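Small things for the hair: how to keep them, wash them and find them again

By Nuno Cordeiro

In our home there are two daughters and one wife with long hair, and for many years I was the person who found the hair ties. I found them in the washing machine filter, under the sofa cushions, in the pocket of my own coat. Last January I decided to make some order, and I write down what worked for us. Some of these tips came from readers of my earlier page about socks, so thank you to them.

Begin with one flat place

Do not sort inside the drawer. When you sort inside the drawer you only move the things from the left to the right. Take everything out and put it on the bed, on a blanket with one plain color. A patterned cover is bad for this work, the small clips disappear in it. A tray is good also, but most trays are too small when you bring the things from the bathroom, the handbag and the car.

Empty the handbags completely. In my wife's brown bag we found 13 bobby pins in the lining, where there was a hole. I sewed the hole the same evening.

Make piles by material

My first idea was to make piles by person. It ended in a discussion, because everybody wanted the same black velvet one. Now we make piles by material, and the owners can talk later. Velvet and plush together, knit together, thin printed cotton or satin together, and everything with metal or hard plastic in its own pile. This also prepares you for the washing.

Pull each scrunchie two times with your fingers. If it comes back slowly or makes a small cracking sound, the elastic inside is old. You can open the seam a little, pull out the old elastic and put a new one with a safety pin at its end. I buy the elastic on a roll from the Rolia shop near the station, 12 meters on one roll, and we still have most of it. For a normal scrunchie I cut a piece as long as my hand from the wrist to the end of the middle finger, plus a little for the knot.

Washing

Scrunchies take oil from the hair and also the hair spray, so they need washing more often than people think. We do it on Tuesday with the light laundry. Put them in a mesh bag and close the bag well. Wash at 40 degrees for cotton, and cold for velvet and knit. Do not use softener on velvet, it makes the surface flat and a bit greasy.

Dry them flat on a towel. On the radiator the elastic becomes tired very quickly. When the velvet is dry, shake it and brush it gently with a soft toothbrush, always in one direction.

Headbands made of wire should not go in the machine at all. Wipe them with a damp cloth and then with a dry one. If the wire is a little bent, correct it with your hands slowly, a small amount each time, and try it on the head between. I used pliers one time and left two ugly marks.

For fluffy things, like pom-poms, I use a bowl of cool water with a drop of shampoo. Press, do not rub. After this, roll it in a towel and leave it until the next day.

Bags and pouches

Keep the packets with a zip-lock when you buy something new. They are strong, and many have a white strip where you can write. I write with a normal ball pen "clips" or "school" and it stays long enough. For the travel we use a soft fabric pouch, and the pouch lives in the suitcase also when we are not traveling.

A mesh bag is nice for things which are maybe not fully dry. Please do not close a damp scrunchie in a plastic packet. It will smell like an old sponge, and the smell stays after two washings.
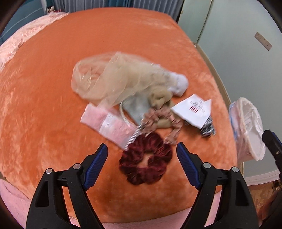

Part of the pile on the orange blanket: velvet, knit and floral scrunchies, the mesh bag, a pink zip-lock packet and the wire headband.

Paper cards and labels

Many accessories come on a paper card. My older daughter likes to keep the clips on their cards, and I must say it is practical for clips, they do not hook into each other. For scrunchies the card is useless and goes to the paper recycling. Look at the back first, sometimes the washing advice is there. If you think you may return the item, keep the card with the receipt, in one envelope, in the kitchen.

Where they live now

We tried a ceramic bowl, and it was full of dust and coins after one month. We tried hooks on the door, and the door did not close. Now the scrunchies are on a cardboard tube from the kitchen paper, standing on a wooden stick in a heavy foot. My neighbor made the foot from a piece of oak. A simple candle holder does the same if the tube sits tight. The scrunchie you wear most goes on the top, and in the evening it goes back to the top.

The thin ones are on a big carabiner inside the wardrobe. Clips are in a low box with a cover, Ruswood brand, which was before for tea. Only the box for the clips needs a cover, the cat is interested in them.

One more tip, from a reader in the comments: if you drop bobby pins on the carpet, put a magnet in a thin sock and move it over the floor. Turn the sock inside out above the box, and the pins fall in.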